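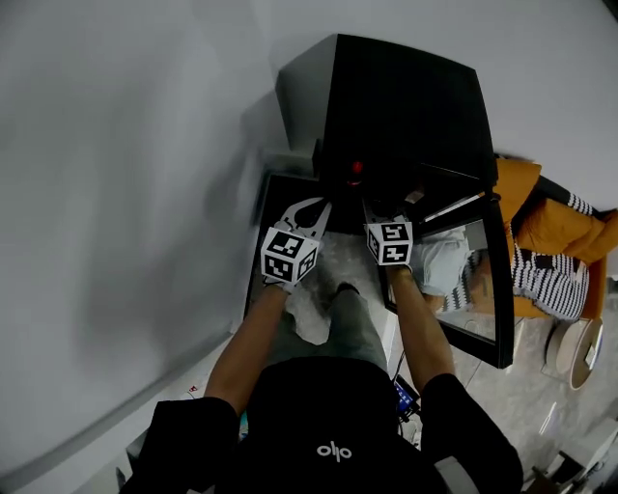
Whatever the new system ends up doing, it won't know which customers want the stock rotated and which ones want it left alone, Dovberg wrote under my last post. Fair comment, and one I've been chewing on since Sunday.

For anyone who missed the last one: our employer, Kunora, fills and empties display fridges for a living, and it has decided that some of the filling and emptying should one day be done by a robot. The robot has to learn from someone. We are someone. So part of the shift now goes to reaching into a cabinet with a gripper in each hand, doing slowly what we used to do quickly and without thinking.

I have been at this trade long enough to have opinions about elbows. With your own hands you lean in, feel for the back of the shelf and get out. With the grippers you plan the trip like a family holiday. The target is 300 tries per task, and by 48 my shoulders had lodged a grievance. My handwriting on the tally sheet went shortly after.

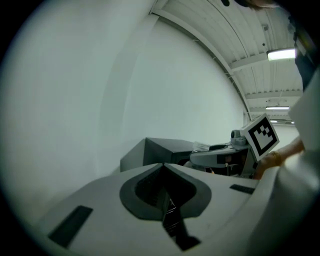 Issue 100

Yes, the hundredth of these, and I'd hoped to spend it complaining about parking.

What has changed so far is mostly the talk. Lunch used to be footy and whose turn it was to do the Urkmont run. Now it's whether you're meant to be flattered or worried when the company wants a copy of how you pick up a carton. The younger ones lean toward flattered. I lean toward asking what happens to the roster in September, and the answer I've been given is that roles will "evolve", a word I last heard shortly before they took away the second van.

To be fair, they've put the retraining offer in writing, and the pay for gripper shifts is the same as for ordinary ones. I'd have liked a little extra for the elbows.

As for Dovberg's point, I did raise it. It has been added to a list. I'll post the reply when I get one.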